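Stones that come back for a second life

Most people who inherit a ring never wear it. The band is too small, the claws are thin, or the style belonged to somebody else's taste. Ha, a two-room workshop in Tendgate, takes in 102 such pieces in a normal year and sends most of them out again as something different.

The first job is to get the stone out safely. Old platinum settings are often harder to open than gold ones, and a claw that has been retipped twice may hide a chip in the girdle. Every stone is weighed, measured and checked under a 10x loupe before any design is discussed. If there is damage, the owner hears about it then.

Sapphires from the 1930s are the usual arrivals, along with garnets and small old-cut diamonds. Old cuts were shaped by hand and seldom sit evenly in a modern mount, so the workshop makes the seat to fit the stone. A plain resetting in 18 carat gold starts at £600. Recutting costs more and loses weight, and the workshop advises against it unless the surface is badly worn.

The gold itself can be reused, but only if it is sound. Solder from earlier repairs makes it brittle – one reason many jewellers prefer to scrap the old metal and credit its value. Ha will melt it if the customer insists, with a little new alloy added.

Job 3034, finished in November, was a brooch by the long-closed firm of Varano. It held five garnets and a cracked pearl. Two of the garnets became earrings, and the other three went into a pendant on a Flustton chain. The pearl went home in an envelope.

Owners should allow ten weeks and ask for the stone weights in writing before leaving anything behind.

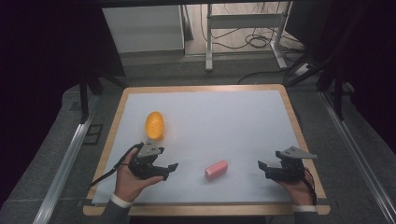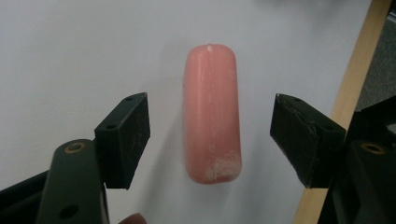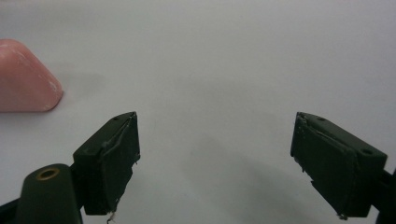
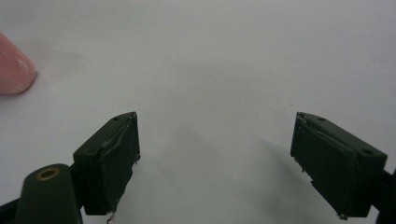 Ruaridh Halliday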